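Sutgate workshop, notebook 2
2020-06-29

Yellowing of white plastics, continued from the last entry.

Opened the box with batch 2359 this morning. These are the offcuts that have been on the south windowsill with half of each piece wrapped in foil. Took the foil off and put the halves next to each other under the Qian lamp. The line is clear on all the ABS pieces. On the polypropylene I can find it if I know where to look. Polystyrene is the worst, a warm tea color on the open side, and the surface has gone a little chalky. Rubbed it with a dry cloth and got white powder on the cloth.

Readings with the Sturkitach meter are in the table at the back. I zeroed it twice, the first time with the cap not seated properly, so ignore the top row. 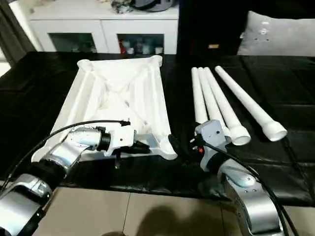 The dark control pieces have changed too, which I did not expect on this schedule. They were in the drawer under the bench the whole time. Two explanations: the drawer gets warm from the heating pipe, or the old flame retardant is doing it without any light. I have moved half of the controls to the cold cupboard and labeled them C. The other half stay in the drawer so there is something to compare.

Peroxide gel next. Plarura gel straight from the tub, brushed on, covered with cling film, UV box on. Checked at 100 minutes. The ABS had come back most of the way. One piece had streaks where the film wrinkled and the gel dried out under the fold. Same thing as last time. Whoever does the next set, please smooth the film down from the middle and top up the gel at the edges before closing the box.

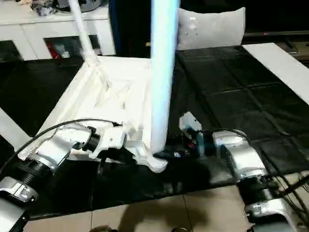 Background matters more than I had been allowing for when judging by eye. On the cream bench paper I called three pieces clean that the meter said were still yellow. Black is better. A tall white pole on a rectangular white base, with a big black mat under it, is the kind of thing where I would trust my eye to see that it is white, but I still would not trust it to say which white. Black makes everything look a bit brighter than it is. I want a neutral gray card for the next round and will cut one to fit the lamp stand.

Also washed 100 ml of old gel down the sink with plenty of water and wrote it in the log. The tub lid had not been pushed down. Gel from that tub was weak on the test strip, so the three pieces done with it are marked W and should be left out of the averages. 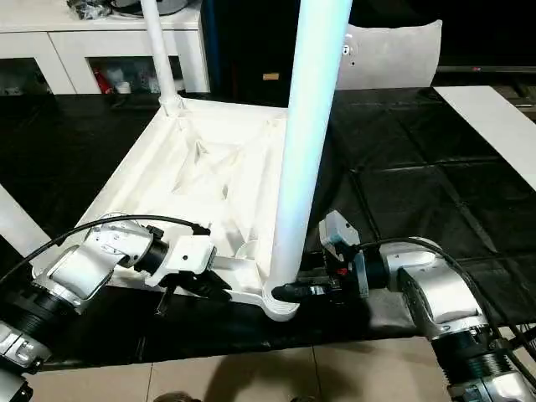
Does the yellow come back after treatment?
It did on the earlier ABS pieces, including two that were kept in the dark, so treat the gel as a cosmetic fix and write the treatment date on the back of every piece.

To do in July:
Gray card.
New tub of gel, check the strip when it is opened.
Read the C pieces and the drawer pieces on the same day.
Try the polystyrene at half time, the surface may not take a full run.
Re-wrap 2359 in fresh foil, shiny side out as before, and put it back on the sill.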